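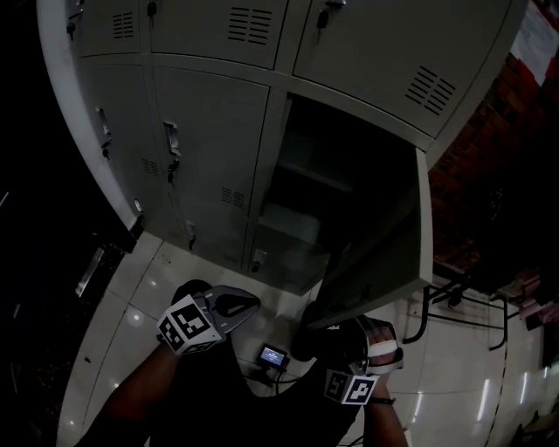 Recording a locker-door task with two hand-held grippers
Pomgate Robotics Club – project notes for new members
Maintained by Aoi Wada and Obed Odoi

These steps cover one recording session at the lockers, from setup to file check. Read them through before you pick up a gripper. The task is to open one locker door, hold it open, and close it again with both grippers in use.

Before you start

Charge both grippers and the handheld unit. Clear at least 7 GB on the card. Plug the card reader (the Inateck one, in the top drawer) into the lab laptop and confirm that it mounts.

Leave the keys in their locks. A key hanging from a ring moves when the door moves, and the model has to learn to deal with that.

Steps

1. Set the handheld unit on the floor in front of you and run the cables away from your feet. Leave enough slack to stand up.

2. Check the marker cubes. They must be clean and seated flat. If a cube turns under your thumb, tighten it before recording. A cube that shifts during a run makes every pose after that point wrong.

3. Start the recording and hold both grippers still for 3 seconds with the cubes in view of the head camera. The alignment script looks for this pause.

4. Stand back and aim one gripper at the cabinet so that the handle shows above the fingers. Keep the other gripper out to the side, clear of the handle. 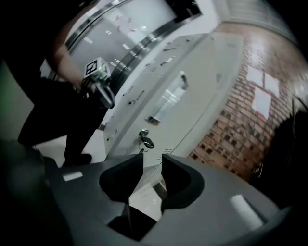 5. Walk in and open the door. Pull from the recessed handle, not from the key. Move at about half your normal speed – fast wrist turns blur the markers.

6. Hold the door with one gripper and bring the other to its lower edge. Close the door with both, then return to your starting position and stop the recording.

Checking the files

Copy the run to the Bettencourt folder and open it in the viewer. Scrub through once at full speed. Discard the run if either cube is lost while a finger is touching the door, or if the starting pause is missing. Short dropouts during the walk are fine; Lorenz's script fills them in.

Name each file with the task, your initials and the run number, for example locker_ow_46. Do not reuse the number of a discarded run.

Glare from the floor tiles can hide a cube held low. Raise your wrists slightly and record again.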